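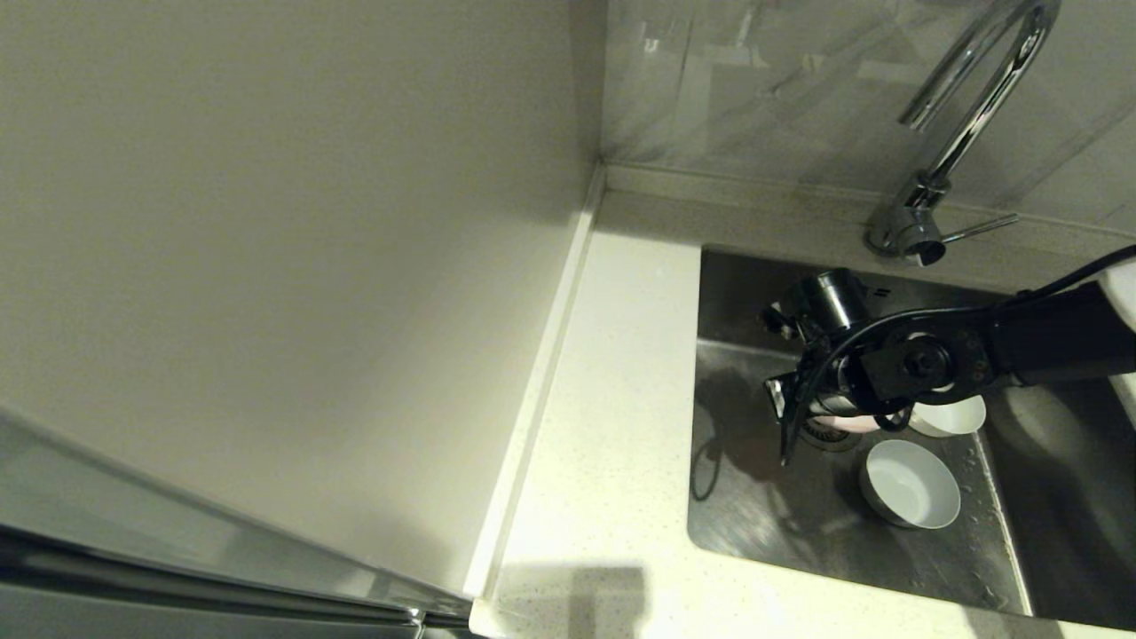 Figure 1. Teleoperated arm at the kitchen sink station, with two white bowls in the basin.

Student Projects | Robotics & Automation

May - by the Undora project team
3 comments | 12 shares

Collecting Demonstrations for a Sink-Clearing Task: Project Report

1. Purpose

The Undora project was set up to produce a body of recorded examples from which a learning system could be trained to handle dishes in and near a kitchen sink. The present report covers the collection phase only. Training and evaluation will be reported separately by the second project group at the Pollville campus.

The project plan called for 1,000 recorded episodes. An episode is defined as one complete attempt at a single instruction, from the arm's rest position back to the rest position. Attempts in which the item was dropped or missed were kept in the set and labeled as failures.

2. Work Site

Collection took place in the teaching kitchen of the Nguyen Building. The sink is a rectangular stainless steel basin set into a white speckled countertop, with a gooseneck faucet at the back. Permission to use the room was limited to Thursday afternoons and to the hours after 6 p.m. on other days, and the schedule was built around this limit.

The basin proved to be a demanding surface. Brushed steel reflects the ceiling lights, and the arm casts a shadow on the sink floor that moves as the gripper moves. Water droplets add further bright spots. The group considered lining the basin with a matte mat but decided against it, as a system trained on a covered sink would be of little use in an ordinary kitchen.

3. Procedure

Operators worked in pairs. One guided the arm by means of a hand controller while the other read out the instruction, reset the dishes, and entered the result in the log. Roles were exchanged after every 20 episodes. Starting positions were drawn from a printed list so that operators would not fall into the habit of placing a bowl where it was easiest to grasp.

Three instruction types were used: move an item from the sink to the counter, move an item from the counter to the sink, and place a smaller bowl inside a larger one. The third type was added after the first review - the original plan had only the first two.

White bowls were included on purpose. Their rims are hard to separate from a pale countertop in the recorded video, and the pilot set contained too few of them.

4. Results

The pilot round produced 80 episodes, of which 42 were accepted. Most rejected recordings had gaps in the joint data caused by a loose connector, and the remainder lacked a result label. The connector was replaced before the main round, and the log sheet was changed so that a label had to be entered before the next episode could start.

The main round met the planned total. Grasping at the rim was the most common approach across all operators. Nesting episodes took the longest and had the highest share of failures, mainly when the smaller bowl was resting at a tilt.

5. Limitations

All episodes were recorded at one sink and under one set of lights. The operators were students with similar training, and their movements are likely more alike than those of a wider group. A second site at Estgate has been requested for the fall term.

6. Data Handling

Recordings are stored on the department server with the log sheets. Requests for access should be sent to the project office in writing.

Filed under: Student Reports, Manipulation, Data Collection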